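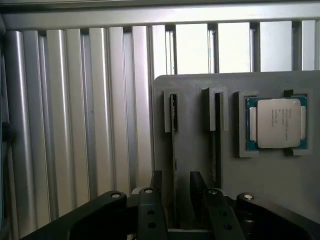

I've gone back to swimming. Proper lengths, with goggles and everything, after 3 years of telling people I "used to swim a bit" whenever the subject came up.

It started in July when my sister-in-law left a leaflet for Doolan Baths on our kitchen table (subtle as ever) and I found myself reading it over my toast. Early session, quarter to seven, £3 if you bring your own padlock. I haven't owned a padlock since school, so first I had to go and buy a padlock, and then I forgot the number I'd set on it and had to buy another one. Anyway!

The first morning was awful. I'd pictured myself gliding up and down like I did at twenty-five, and I managed four lengths of breaststroke before I was hanging off the side pretending to fiddle with my strap. A lady in the next lane, who must have been well over seventy, went past me so many times that I stopped looking up.

But I went back, and I kept going back, and somewhere in the second week it got easier. I don't think I was any fitter. I'd just stopped holding my breath, which I'd been doing without noticing. Ataahua Stubbs, who runs the early sessions, shouted "Blow!" at me from the far end, and I thought she was telling me off, but she meant blow out under the water. I did, and it was like swimming in a different pool.

So now I'm up to 600 metres, most of it breaststroke with a bit of very splashy front crawl thrown in when there's no one behind me. I know that's a warm-up for some of you. It takes me 30 minutes and I'm starving afterwards, so any good I've done is cancelled out by the cheese scones in the café (still warm if you get there before eight, and they don't skimp on the cheese).

My goggles leak on the left, though. I've tightened them until I've got rings round my eyes all morning, and they still leak. If anyone has a pair that suits a narrow face, please tell me in the comments. I'm also after a decent shampoo, as my hair has gone like straw and smells of the pool by lunchtime whatever I wash it with.

Next week I'm going to try the middle lane.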